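How to Set Up a Color-Pair Sorting Board
by Seren Kneath
Updated 2024-09-10

Shape blocks come out of the bag in one state, which is a heap. A child will look at the heap, take the heart, and leave. If you'd like the other shapes to get some use, you have to lay them out first, and there is a right way to do it that I arrived at after trying most of the wrong ones.

The layout on this page is called color pairs. Each color gets two blocks of different shapes, and each pair gets its own patch of board. It's the second layout in our Trastisska set, after single shapes and before mixed threes, and it's the one I'd start with for anyone who already knows their colors but still calls a hexagon "the round one."

What you need

A flat board, light in color. Maple is lovely if you have it. A cutting board will do, provided you're prepared to have it missing at dinnertime.
Small plastic shape blocks in four colors, two to a color.
A table that doesn't wobble. A cylinder on a wobbly table becomes a different kind of toy.
A bowl for the blocks you aren't using.

Matte blocks are easier to live with than shiny ones. Shiny ones slide, and they throw the ceiling light back at you. I've had the Flunen bag for years and it has lost nothing but its drawstring. The Burard blocks are fine too, though they come in a tin whose lid requires an adult and a spoon.

Step 1. Clear the board

Wipe it and dry it. Turn it so the grain runs left to right, which makes no difference to the child but gives you a set of free guidelines when you're judging whether things are level. If one side of the board has busier grain, put that side nearest you and keep the far side plain.

Step 2. Choose your pairs

Pick shapes that are clearly different within a color. A star and a cylinder make a good pair, and so do a hexagon and a heart. A hexagon and a cylinder are asking for an argument, especially under a dim lamp. It's fine to repeat a pairing in another color. Red star and cylinder, green star and cylinder: the repeat is useful later on, when you start asking questions. 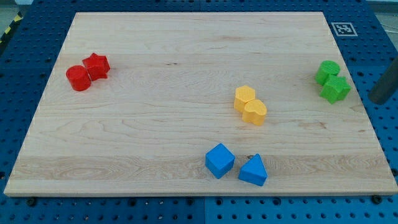

Step 3. Place them close

Within a pair, the blocks should touch or very nearly. People get generous here and leave a gap, and then the gap grows, and by the fourth color you have a board of unrelated objects. Close means close. Between pairs, be as wasteful with the space as you like.

Stand the cylinders on their ends. Stars and hearts go with their outlines facing up so the shape can be read from above. My first setup had the stars propped on two points, like little men. They fell over, one after the other, for 90 minutes.

Step 4. Spread the pairs unevenly

You'll want to put one pair in each corner. Resist. Corners turn it into a memory game about corners, and Lloyd, my nephew, solved that version with his eyes shut to show me. Put one pair well back on the left, bring another toward the middle, let one drift out near the right edge. Leave a bare patch or two. 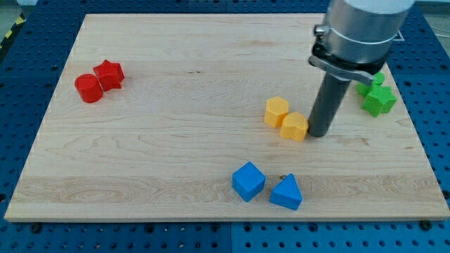
Step 5. Ask something

Begin with the easy one: which blocks go together? Let them say "the red ones" and be pleased about it. Then ask which other pair is built like the red pair, and wait. This is where the repeated pairing earns its keep. Some children see it at once. Some inspect the heart for six minutes and tell you about a dog.

After that, swap one block from each of two pairs and ask what changed. Swap only while they're looking away, and swap only once. I tried two swaps in the same round and couldn't put the board back myself.

If it goes wrong

Blocks roll off: a cylinder is on its side. Stand it up.
Everything gets pushed into the middle: fine, that's sorting too. Start again from Step 3.
One block is missing: check the bowl, then the floor, then the child's sleeve.

Putting it away

Pairs go back in the bag together if you're organized. I tip the board and pour. The mixed threes layout uses the same board and a few more blocks, so leave the bowl out if you're going straight on to that one.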